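Household chore automation

Household chore automation is the use of machines to do domestic work, such as cooking, cleaning and laundry, with little or no help from a person. 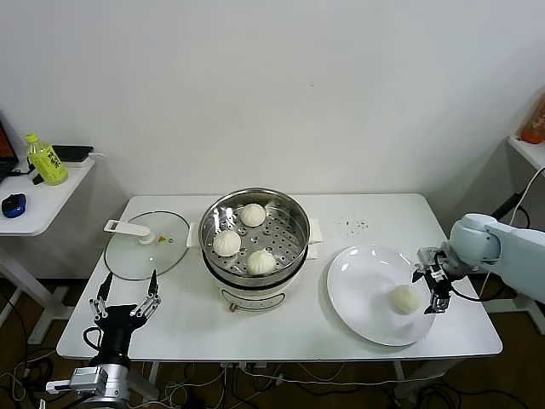 The field is usually divided into appliances, which do one task inside a closed box, and manipulators, which must handle objects made for human hands. Appliances have been common in homes for a long time. Manipulators are still mostly found in test rooms. Work with food shows the difference well. An electric steamer cooks buns without attention, but moving them between the basket and a plate is a separate problem. The buns are round and smooth with pleated tops, and a parallel gripper has to place one finger on each side of a bun and close with small force. If the force is too big, the bun keeps the mark of the fingers. If it is too small, the bun slips. The rim of the basket also limits the directions from which an arm can approach, and the glass lid with its handle is a different grasp again.

State of the technology

Most published systems can repeat a task when the objects stay near known positions. The results become weaker when the table, the light or the dishes are changed. The Sirnar kitchen trials, reported on 11/04/2022, compared 13 food handling tasks. The arms completed seven of them without help from the operator. Transfer of soft food to a plate was among the completed tasks, but it took roughly 102 seconds for one piece. Wiping a greasy surface and opening a sealed bag were not completed.

Multi-fingered hands can in principle do more kinds of grasp than a two-finger gripper. They are also more expensive and harder to control, and they have more small parts that must be kept free of flour and steam.

Shop-floor use

In small food shops the same methods are used for packing and tray loading. The Widlow bakery line began a test with two arms in August of the same year. Workers continued to fill and fold the dough by hand. The Grevumero project studies similar tasks in laundry shops, where folding of thin cloth remains unreliable.

See also

Butt gripper
Food handling
Service robot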